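Zamach 庭道具メモ
8/28/26

秋の植え替えの前に、手道具を全部出して入れ直すことにした。道具バッグの中身を見直すのは4月以来。長くなるので続けて書く。

バッグはVadbyで買ったもの。2,506円。生成りのキャンバス地に濃い緑の縁取り。同じ棚に黒いナイロンのもあったが、黒は夕方の庭で見失うのでこちらにした。

入れているのは、剪定ばさみ、移植ごて、小さい熊手、細い手鍬。はさみ以外は柄が木。長い道具は物置の壁に掛けていて、バッグには入れない。

まず全部バッグから出して、台の上に並べる。並べると、よく使うものとそうでもないものがだいたい分かる。重なっていると刃と爪が見えないので、少し間をあけて置く。

熊手と手鍬は爪の間に土が残りやすい。乾いた土なら古い歯ブラシで落ちる。粘土質の土が固まっているときは竹串を使う。うちの庭は奥の花壇だけ粘土で、そこを触った日はたいてい竹串が要る。 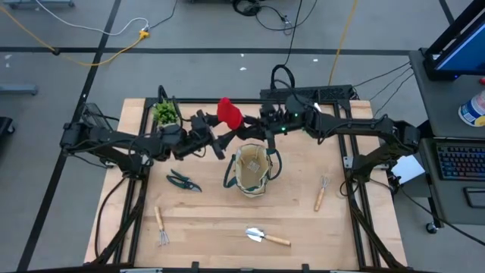
うちは熊手を入れるのをやめました、爪が布に引っかかって内側がほつれたので。今は爪に切ったホースをかぶせて別の箱に入れてます、という返信。

ホースをかぶせるのは試していなかった。散水ホースの切れ端が物置にあるので、今度切ってみる。うちのバッグは今のところほつれていないが、爪を下にして落とすように入れていたので、いずれそうなると思う。

別の箱にするかどうかは迷う。熊手は鉢の表土をならすのに毎回使うから、バッグから外すと取りに戻ることになる。物置が庭の反対側にあるので、往復がけっこう面倒。

入れ方の話。前は大きいものから順に入れていた。それだと底に小さいものが沈まない代わりに、出すときに大きいものが邪魔になる。今は使う順の逆に入れている。

植え替えの日の順番は、はさみで下葉を落とす、鉢から抜く、熊手で古い土をほぐす、移植ごてで土を足す。手鍬は花壇に降りるときだけ。だから手鍬が一番奥になる。

剪定ばさみは必ず閉じて、留め具をかけてから入れる。一度、留め具をかけ忘れたまま入れて、手を突っ込んだときに指先を切った。浅い傷だったが、土を触る日だったので洗うのに手間取った。

はさみのヤニは、切った日のうちなら濡れ布巾で取れる。次の日になると専用のクリーナーが要る。クリーナーはBursideのを使っている。匂いが強いので外で拭く。

拭いたあとは刃に油を薄く。かみ合わせのところに1滴落として、数回開閉して、余りを布で取る。油がついたままバッグに入れるとキャンバスに染みる。染みは洗っても落ちなかった。

木の柄は年に2回、亜麻仁油を塗る。春と秋。塗って一晩置いて、乾いた布で拭く。拭き取りが足りないとべたついて土がつく。油を含んだ布は丸めて置くと発熱することがあるので、水に浸してから捨てる。

移植ごては2本目。前のはGwynneの園芸市で買った安いもので、首のところが曲がってしまった。石の多いところをこじったのが悪かった。今のは重さが167グラムで、前のより重いが、土に入れるときは楽。

移植ごてをしまう向きは、すくう側を下にしている。上にすると柄をつかみにくいし、バッグの持ち手に当たる。ただ、先の尖ったところが底布に当たるので、底に厚紙を敷いた。

厚紙は3か月くらいでへたる。段ボールより菓子箱のほうが持ちがいい。樹脂の板に替えることも考えたが、切って角を丸めるのが面倒で、そのまま菓子箱でやっている。 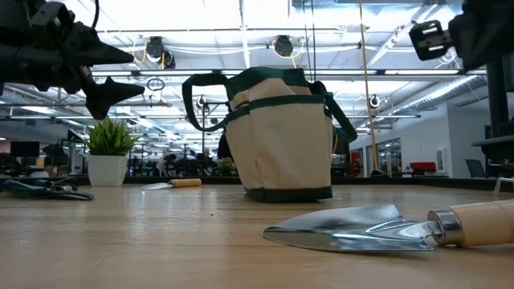

キャンバスの道具バッグ、正面から。手前に移植ごて。

正面のポケットは緑の縫い目で仕切ってある。ここには札と鉛筆を入れる。油性ペンは夏の日差しで字が消えたが、鉛筆は残っている。品種名と植えた月だけ書く。

麻ひもも正面のポケットに入れていたが、端がほどけてポケットの中で絡むのでやめた。今はふた付きの小さい缶に入れて、ふたに穴をあけて端だけ出している。缶はバッグの本体のほう。

手袋は入れない。濡れて戻ってくることが多く、バッグの中で乾かないと布にカビが出る。物置の入口に釘を打って、洗濯ばさみで吊っている。

持ち手が布なので、雨の日に濡れると乾くまで時間がかかる。口を広げて、風の通る日陰に置く。直射で干したら縁取りの緑が少し薄くなった気がする。気のせいかもしれない。

バッグを洗うのは年に一度、シーズンが終わってから。中身を出して、逆さにして土を払って、ぬるま湯と固形石鹸でたわし洗い。洗濯機は使わない。縁の形が崩れそうなので。

洗い替えにもう一つ買うかという話だが、要らないと思う。乾くまでの間はバケツで足りる。バケツだと道具がぶつかって鳴るので、底に古タオルを敷く。

観葉の小鉢の植え替えなら、道具は移植ごてとはさみで済む。その程度でもバッグごと持っていく。一つだけ持ち出すと、戻す場所が分からなくなるのがいつものこと。

質問があったので追記。このバッグ、自立はする。ただ中身を片側に寄せると傾く。重い移植ごてを真ん中あたりに立てると落ち着く。

もう一つ追記。熊手と手鍬は両方要るのかという質問。鉢だけなら熊手で足りる。地面に植えている人は手鍬があると、根の張った草を起こすときに助かる。

明日はホースを切って熊手の爪に合わせてみる。太さが合わなければ、古いゴム手袋の指のところを試す。結果はこの下に書き足す。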